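Trays, Plates and One Very Good Plant
Gallery by Pramila Dwivedi
27/04/2021

I love a tray table. Give me one tray, one plate, one cup and something green, and I'm happy for the whole afternoon! April's gallery is all about the small setting for one, the kind you can carry from the kitchen in a single trip. Color is the big thing this month, so start with the teal.
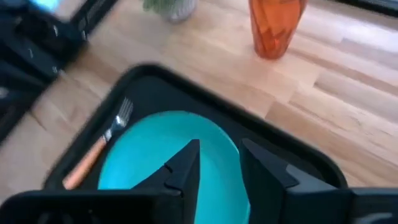
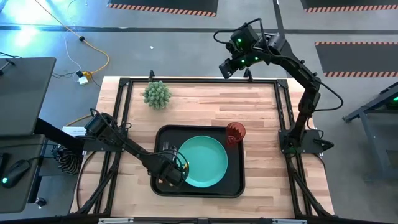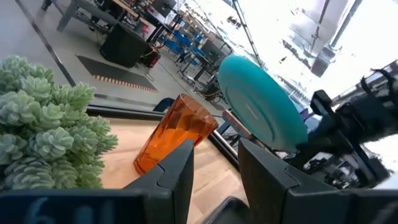
I started collecting single place settings when I moved into the flat above the bakery in Gilley, where the only table was a folding one and most meals happened on my knees. A tray changed all that. My first was a white one with handles, and it was fine, but everything on it looked a bit like a hospital lunch. Then I tried black and never went back. Look at how that turquoise jumps out in the first picture, with the black all the way around it and the pale wood beyond. An empty plate, and it already looks like a treat! I've since tried the same idea with mustard yellow and with a speckled cream, and the mustard comes close.

The cup deserves some fuss too. I'm very fond of see-through plastic tumblers with flat sides, the sort that go bright where the light gets into them and dark up near the rim. Orange next to teal is a pairing I'd wear as a coat. Fill one with plain water and it still feels like a party drink.

For the fork, I go left of the plate and inside the tray, tines toward the top. My aunt Hà puts hers on a folded napkin across the plate, and we have been arguing about it for years.

Now the plant. I know, I know, it's meant to be about dishes! But a fat little clump of pale green rosettes does more for a table than a big bunch of flowers, and you can see over it. Keep it off the tray, up behind, so there's room for your elbow. Mine came from the Gatasby market and has outlived two windowsills.

A few notes from the inbox:

The gallery passed 900 pictures this month - thank you to everyone who keeps writing in about them.

Several of you asked about the Brilach swap table. It runs again this spring, tables out front, everything 99 cents or a straight trade. Bring saucers, there are never enough saucers.

If you have a setting you're proud of, send it over with a line or two about the plate. Chips and scratches are very welcome, and so are cups that don't match anything. Next up is breakfast, and I already have 30 egg cups to choose from.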